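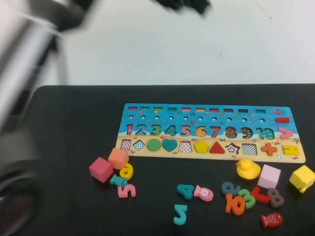

Grandville Early Learning Center: Materials Meeting, Minutes

Sunday, October 8, 2000
By Octavio Apaza

Present: lead teachers from the three- and four-year-old rooms, the kindergarten-prep teacher, the center director, and me taking notes.

1. Minutes from September
Approved with one fix. The bead mazes from Todent were described as "popular." The three-year-old room asked that this be changed to "used."

2. Number and shape board
The director wants to order the wooden sea and beach board from Breseo for all the rooms. Price is $49 each. The catalog says it teaches counting, color, shape, early arithmetic and "confidence." I asked how the last one was measured. The director said to move on.

Points raised:

The number row got the most support. The pieces run 1 to 10 in order and each sits under its own round hole, with a colored slot above that. The four-year-old room thinks the lineup is easy to follow even for a child who can't name the numerals yet. I said a child can also fit a 7 by its outline and never think about seven of anything. There was some agreement on this.

Colors. The ten slots across the top include pink twice, brown twice and teal twice. If a teacher says "find the pink one," there are two right answers. The director doesn't think this matters. The three-year-old room thinks it will matter by the second morning.

Minus, plus, equals and greater-than signs. Nobody in our age range is using greater-than. The kindergarten-prep teacher said she might get to plus and minus by spring. I asked that we not count the signs as a reason to buy, and that the parent newsletter not say we are teaching arithmetic.

Shapes. Circle, heart, pentagon, triangle and star are all fine. The square, diamond and trapezoid places show a red-and-white check once the pieces are out, and the four-year-old room likes that because an open spot is easy to see. It was pointed out that there are two square places and that a diamond is going to be called a square by most of our kids anyway.

Fish, crabs and starfish. Pretty. One teacher expects the children to talk about the crabs and leave the numbers alone. Another said talking about crabs is language practice. Left there.

Loose pieces. This took longest. There are a lot of them, and our record is bad. The Munro alphabet set was down to 69 pieces out of 90 by the end of last year, and we still list it as complete on the inventory. I will correct that. I don't believe a labeled tub will solve the problem, as the Munro set had a labeled tub.

Decision: order one board for the four-year-old room only and look at it again after winter break. Director would have preferred to order for every room and asked that this be noted. Noted.

3. Table space
The four-year-old room needs a low table long enough for the board with room beside it for the pieces. Used table available for $74. I would like someone to sit at it before we pay.

4. Next meeting
Date not set. Bring your own counts for the block sets, please, and not last year's sheet with the date changed.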